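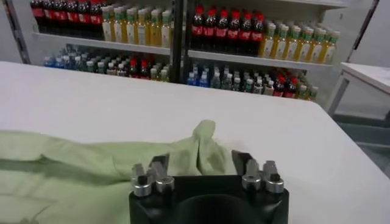
Why would anyone spend a whole winter teaching a robot arm to pick up a shirt, one commenter wrote under our last update, when a shirt is the one thing in the house that can't break if you drop it? Fair question! I read it out loud at the bench and we argued about it for most of an evening, and by the end I had the start of this announcement scribbled on the back of a parts list.

FOR IMMEDIATE RELEASE

Flirkar, a home-built cloth-handling arm, goes public with full plans and code

MEIRELES, August. I'm happy (and a little nervous) to announce that Flirkar, the robot arm I've been building at the Plandgate shared workshop, is ready for other people to copy. The drawings, the wiring diagram, the code and the parts list all go up on the Plandgate project page on Wednesday at noon, free to use, free to change, and free to complain about.

Flirkar does one job. It looks at a piece of clothing lying on a table, picks a spot to grab, closes its fingers on the cloth and lifts. It doesn't fold. I want to get that in early, as folding is the first thing people ask for and I don't want anyone buying motors on a promise I haven't made. Folding is a whole other project and I've only poked at it. But you can't fold what you can't pick up, and picking up turned out to be plenty for one person with a day job.

So, back to the commenter. A shirt is a terrible thing to grab! A mug stays mug-shaped no matter how you bump it. Cloth changes shape the second you touch it, and then it changes again on the way up. Squeeze too high and you close on air. Come in too low and you push the tips into the table, the arm complains, and you spend the rest of the evening re-zeroing joints. When the cloth is lying flat there's hardly anything to hold on to. You need a fold, a ridge, some bit that stands up, like the crumpled peak in that pale green cloth at the top of this page. Once there's a peak, life gets easier.

What's in the build

The arm itself started as a secondhand kit with a stripped gear in the shoulder. I replaced the gear, then the bracket next to the gear, then pretty much everything that touched the bracket. What's left of the original kit is the base plate and one very stubborn bolt.

The gripper is the part I'm proudest of, and the part I rebuilt most often. It has two pairs of metal fingers on a black housing, with a gap between the pairs so I can see the cloth in between while it works. Earlier versions were prettier. They were also bigger, and a big gripper blocks its own view of the thing it's trying to reach. The short angular tips came out of a long stretch of filing, testing, swearing and filing again.

There's a small camera at the wrist, looking past the fingers toward the table. I tried an overhead camera first, clamped to a shelf, and it was fine right up until somebody walked past and nudged the shelf. A wrist view moves with the arm, so the fingers are always in the same place in the picture, and that made the code much simpler. It does mean you get the rest of the room in the background, and the software has to learn to leave the background alone. I crop the top off before it makes any decisions. It's a crude fix and I'm keeping it.

The brains are a Gurkesix controller board, which I picked for the boring reason that Plandgate already had a drawer of them. It runs the motors and nothing else. The seeing and deciding happens on an old laptop with a cracked hinge, connected by a cable that's a bit too short. If you build your own, please buy a longer cable than I did. I've pulled the laptop off the bench with mine.

My total spend was $427, and that covers parts only. It leaves out my workshop dues, the laptop, and a motor I fried by wiring it backward while talking to someone about lunch. I've listed the fried motor separately in the parts list so you can budget for your own.

How it learned

I'm not a software person by training, so I went with the most stubborn approach I could think of. I steered the arm by hand through a lot of grabs, saved the good and the bad ones, and let the program work out which spots on the cloth were worth going for. Then I let it try by itself, and I marked each try as a hold or a miss. The log stands at 3,694 tries. It's all in the download, misses included, with my notes next to the weird ones. Some of the notes just say "why."

Two things helped more than everything else put together. The first was slowing down the last little stretch before the fingers close. I had it diving in like a seagull, and the puff and the bump were enough to flatten the very fold it was aiming for. The second was a plain white tabletop. I'd been working on a scratched gray bench where the code kept falling in love with the scratches. On white, a colored garment stands out nicely and the shadows in the folds are easy to find. White socks on a white table are still a disaster, and I'd love to hear from anybody who cracks that.

It's also bad at anything slippery. Linings, sports shirts, that sort of thing. The fingers close, the cloth rises a little, and out it slides. Thick sweatshirts are hard in another way, as the folds are so fat that the fingers have to open nearly all the way. T-shirts and dish towels are where Flirkar is happiest, and if you're starting out I'd stay there until you trust your setup.

What you'll need if you want to build one

Access to a drill press helps a lot. So does a small vise, a decent set of files, a soldering iron you don't hate, and a table that doesn't wobble. I mean it about the table. I lost weeks to a wobble I was blaming on the code. If you've never wired a motor before, there's a page of photos and notes covering the order I'd do it in, and a big warning about the emergency stop button. Fit the button first. Test the button before the arm is bolted to anything. Keep your hands out from under the fingers when it's powered, even when you're sure it's idle, and keep long sleeves and hair well back.

You can leave the arm part out altogether, by the way. A member at the workshop built just the gripper and works it by hand on the end of a stick, and learned a surprising amount about cloth that way. The gripper drawings are in their own folder for exactly that kind of use.

What comes next

I'd like to try the thing where the arm gives the cloth a little pinch and drag to make its own fold when everything is lying flat. Right now, if there's no ridge to grab, it hovers there looking lost until I walk over and rumple the shirt. After that, maybe a second arm, though my corner of the bench is already as full as my neighbors will stand for.

Want to see it run?

Come by Plandgate on Wednesday evening, after the files go up. The door is open from 6 p.m. and Flirkar will be on for as long as the motors stay cool. Bring a piece of clothing if you'd like to see it give yours a try. Clean, please, and no zippers (I've got a scratched fingertip that I'm still sore about). Kids are very welcome as long as they stay on the far side of the tape.

About Plandgate

Plandgate is a shared workshop in Meireles with benches for wood, metal and electronics, open to members and, on open evenings, to anybody who's curious. Members pay monthly and look after their own mess.

About Flirkar

Flirkar is a hobby project, built on evenings and weekends. It isn't for sale and there's no company behind it. Reporters, bloggers, teachers and fellow tinkerers can use any of the text here, and can reach me through the message form on the Plandgate project page. I check it most nights after dinner. If you're writing about a sock problem, put "socks" in the subject line and I'll open yours first.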